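Adhesive notes, January – label soak test, batch 1207

Vetano stock vs the Medeiros stock. Green bottles, same glue on both. Started 9:40, Gaurav on the timer.
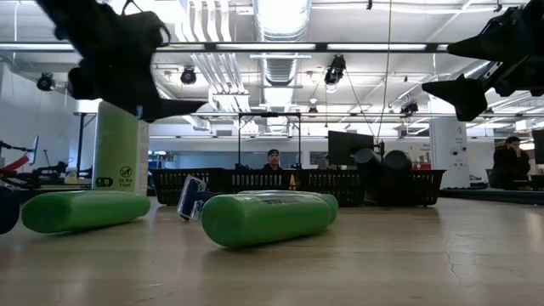

Soak 1 – cold tap water

Vetano paper let go at the corners after 6 min. Middle still stuck hard. Medeiros didn't budge, had to scrape it. Left a gray smear that won't come off with a thumb.

Soak 2 – warm, with washing soda

Much better. 700 ml water, one level spoon of soda (same spoon as last time, the bent one). Both labels slid off inside 30 min. Vetano came off whole, Medeiros tore in two. Glue residue on Medeiros only, tacky, picks up lint.

Bohdana thinks the glue went on too thick on that side of the roller. Could be. Checked the roller gap after lunch and it was a hair wide on the left, so the Medeiros numbers are probaly no good. Redo.

Stuff to sort out
- reset roller gap, write the setting on the tape this time
- ask Şükran if Dradov still sells the thinner glue, the tub is nearly gone
- dry labels flat, the ones on the rack curled and I coudn't measure them
- Demyd needs the sink back by 3

Next: repeat soak 2 with a new Medeiros roll, then try one overnight in the fridge – condensation is what the cider people complained about, and we haven't looked at it at all yet.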